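Mallell clothing swap returns, bigger than before
2018-10-24

The Mallell clothing swap is back, and it has outgrown the reading room! After a June event that had people lined up down the library steps, the fall swap moves to the old Felus warehouse on the canal side of town, where there is room for 80 tables, a proper coffee counter and a mending corner three times the size of the last one.

For anyone who missed it the first time, the rules could hardly be simpler. Bring clean clothes, bags, scarves or shoes that still have some life in them. Each piece gets you one paper ticket, and each ticket gets you one piece to take home. No money changes hands at the tables, and there is no sorting by price or label, so a winter coat costs the same single ticket as a T-shirt. Kids' clothes work a little differently – you can take those without a ticket, up to 20 items per family.

The June swap took in 800 pieces in one afternoon, far more than the organizers had planned for. Coats and jeans were gone within the first hour. What was left at the end went to the Drekitz shelter, which has asked for warm things again this time, sweaters and thick socks most of all.

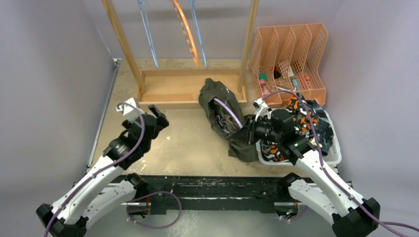

Bags get their own section this fall, and that is great news for anyone who saw how quickly they went last time. Totes, backpacks, gym bags and purses will all be laid out near the entrance, away from the coat racks, so you can look them over without elbows in your ribs. Please empty every pocket before you come (June turned up house keys, a bus pass and a half-eaten granola bar). Plain cloth bags are welcome too, including soft ones like the dark green fabric bag beside the white plastic basket, and they count for one ticket just like the leather kind. Suitcases are fine if the zippers work and the wheels roll.

The mending corner may be the best part of the whole day. Akbari, the sewing shop on the market square, is bringing machines, thread in more colors than you could ever need, and a big box of spare buttons. You can get a hem pinned, a hole patched or a button sewn back on while you wait, and if you would like to learn how to do it yourself, just pull up a chair. There were lessons going on at every machine in June, and several people stayed until the lights went off. This time the shop is adding a darning table for sweaters and socks, with wooden mushrooms and needles to borrow. 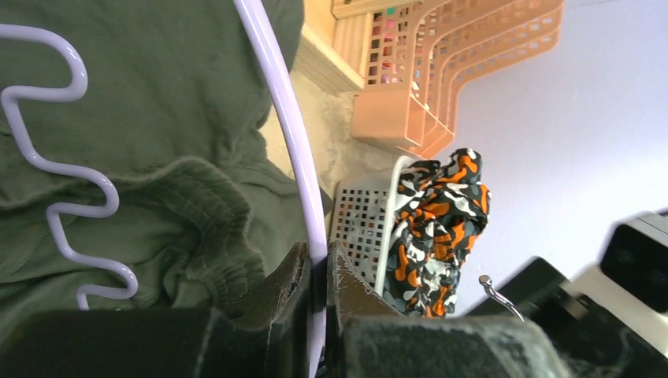
Zippers are the one thing the corner can't promise. Replacing a long one takes most of an hour, so the shop will look at jackets and tell you what the job involves, then book you in for a later date if you want it done. Short zippers on pants and skirts should be fine on the day, as long as you come early.

Drop-off opens in the morning, two hours before the swap itself, and it helps a lot if you can use it. Clothes handed in early can be hung and sorted by size before the doors open. You can also leave things at the library desk all this week, and they will give you your tickets right there. Tickets left over from June are still good, so check your coat pockets and the kitchen drawer!

A few things can't be taken: underwear, swimwear, pillows, and anything damp or badly stained. Worn-out cotton is the exception. There will be a bin by the side door for old sheets and T-shirts, which will be cut up for rag rugs at the craft evenings this winter.

Getting there is easy. The number 49 bus stops across from the warehouse gate, and there are bike racks along the canal wall. Parking is tight, so walk over if you can, or share a ride with a neighbor who has bags to carry too. The ramp is on the north side, and the fitting rooms are all on the ground floor – with real mirrors this time.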